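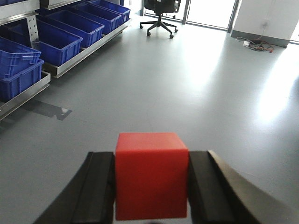

Red cube between the gripper fingers.

Review: Teoh 200 bench-top laser power meter
Posted May 3, 2021

Our optics teaching lab at Orwood replaced its thermal power meters in February, and the Teoh 200 was the cheapest unit that met the spec. I have used it through one full term of student labs and a fair amount of my own alignment work. The notes below cover the meter with the standard thermal head. I have not tried the photodiode head.

Setup is short. The head plugs into the back of the display unit with a locking round connector, and the calibration data sits in the plug, so heads can be swapped between displays with no menu work. Wavelength is set with a knob. The knob has no detents and is easy to bump, which caused two bad data sets before we started taping it down.

Accuracy is good. I compared it with our reference meter, a Skondumby that goes out for calibration every year, using a green diode-pumped laser. With the reference reading 104 mW, the Teoh settled within 2 percent and stayed there for the length of a lab period. At the low end it is less useful. Below a few milliwatts the reading follows air currents, and a student walking past the bench will move the last digit. The foam tube that comes with the head helps a little. A longer tube made of black cardstock helps more.

Response is slow, as expected from a thermal sensor. There is a predictive mode that guesses the final value early. It overshoots on a step change and then creeps back, so I leave it off for anything that goes into a lab report. For peaking up a mirror it is fine.

The software is the weak part. Logging works over USB, but the time stamps are rounded to whole seconds and the file has no header, so you need to write down the wavelength and range yourself. The programming manual lists 44 commands. The zero command returns before zeroing is done, and the next reading is garbage unless you add a wait.

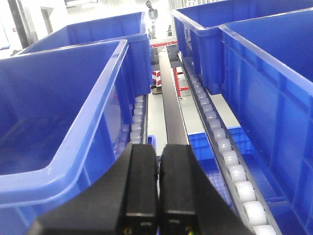
Nadhirah Sembiring wrote in to say that the early return on the zero command is fixed in the current firmware, but that the update also resets the stored line-frequency setting, so check that before trusting any low-power readings.

I have since updated one of our units and can confirm both points. The update tool runs on Windows only.

Build quality is adequate. The head is solid and takes a standard post. The display unit is light enough that a stiff cable will drag it across the bench – ours now sit on rubber mats. The backlight cannot be turned fully off, a nuisance in a dark room.

I would buy it again for teaching. For work under a milliwatt, get a photodiode meter.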